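Switching the department kettle fund to fair wage tea

I started at Murden College in September, in the admissions office, and found that 26 of us share one kettle and one tea fund. The fund had 77 pounds in it and a jar of teabags from a wholesaler called Brollix.

I asked if we could try a supplier that publishes what it pays its growers. Two do that I could find, Flevitz and Bisgaard. Flevitz only sells by the pallet. Bisgaard will send a box of 1,340 bags, so we went with them. It works out dearer per bag, and everyone agreed to put in a bit more each term.

The tea is fine. It is stronger than the old one and you need to take the bag out sooner. Two people went back to bringing their own.

The college canteen still buys from Brollix. I wrote to the catering manager and was told the contract has 15 months left to run. I have put a note in my diary to ask again before it ends.
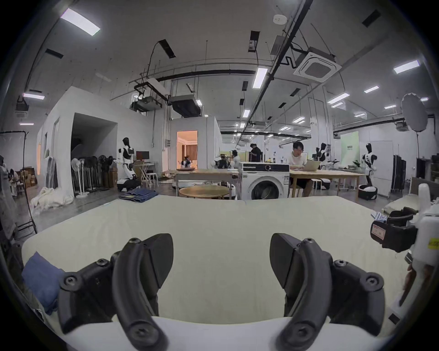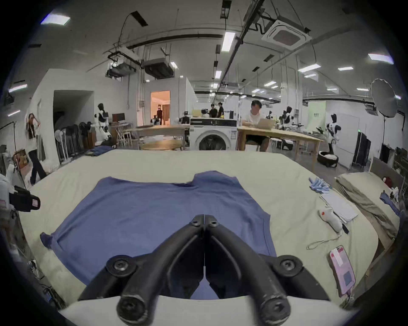 Page last changed: 16 Jun 2024

I have since been asked about coffee. We don't buy it through the fund, so I haven't looked into it. The students' union shop has started stocking the Bisgaard tea in small boxes, on the shelf by the till, if you want to try it before ordering for your own office.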